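From: Puser list member
To: small-spaces list
Date: December 6, 2018
Subject: Re: Jewelry and mug stands - anybody happy with theirs?

On the Torkon stand, someone wrote:

> I've been trying to get necklaces and key rings off the top of my
> dresser for ages and I keep going back and forth between a wall rail
> and one of those little metal trees with the curly arms. The wall
> rail is out if we move in March. My worry with the trees is that
> they tip. I had one years ago that went over every time the cat
> walked by. Does anybody have a stand they'd buy again? And does it
> matter much what you put it on? My dresser has a glass top.

Oh, I have opinions on this one! I've been through three of these stands now (a Torkon, a Dizon, and one from a yard sale with no name on it at all) and I'd buy the Dizon again tomorrow. The Torkon I gave away.

First thing, look at the base before you look at anything else. People fall for the arms because that's the pretty part, and then they get a flat little disk the size of a jar lid holding up a tall pole. Of course it goes over. You want something with a bit of weight down low, and a rounded base does fine if it's heavy enough. Pick it up in the store if you can. If it feels like nothing in your hand, it'll feel like nothing to the cat.

Second, short arms. The Torkon had long ones that stuck out straight, and if I hung two heavy necklaces on the same side the whole thing leaned. With short curled hooks the weight stays close to the pole, and stuff doesn't slide off the ends either. The catch is that thick things don't fit over a tight curl. My big key ring won't go on at all, so that lives in a bowl by the door.

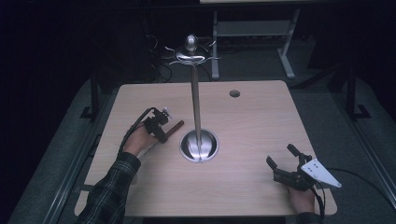
As for what you put it on, I'd skip the glass if you have any choice. Glass is slick and it's noisy, and every time you set something down you wince. Mine spent its first year on a glass shelf and I moved it to a plain wood top last spring - much happier. If you're stuck with the dresser, cut a circle of that rubbery shelf liner and stick it under the base. I bought a roll of the Revis stuff, 20 feet of it, and I'll be cutting circles until I retire.

Shiny finishes show every fingerprint, by the way. I wipe mine with a dry sock when I remember, so maybe once a month. If that would drive you nuts, go for brushed or painted.

One trick that helped me: hang the things from opposite sides as you go, one left, one right, like loading a clothesline. And put whatever you use every day on the arm facing you, so you aren't reaching around the pole and dragging a chain along with your sleeve. I've snagged more sweaters than I care to admit.

Price-wise, the Dizon was 39 dollars when I got it, which felt like a lot for a pole with hooks. I've seen fancy ones for 200 and I can't imagine what they do for that kind of money. The yard sale one was 2 dollars and it's still going strong in my daughter's room, holding hair ties and a whistle, so there's that.

Does your dresser glass lift off? Mine did, with a little help from a butter knife, and the wood under it was in great shape. Might be worth a peek before you buy anything. And measure up to whatever's above it too, if there's a mirror or a shelf - I forgot that the first time and had to send one back.

Let us know what you end up with!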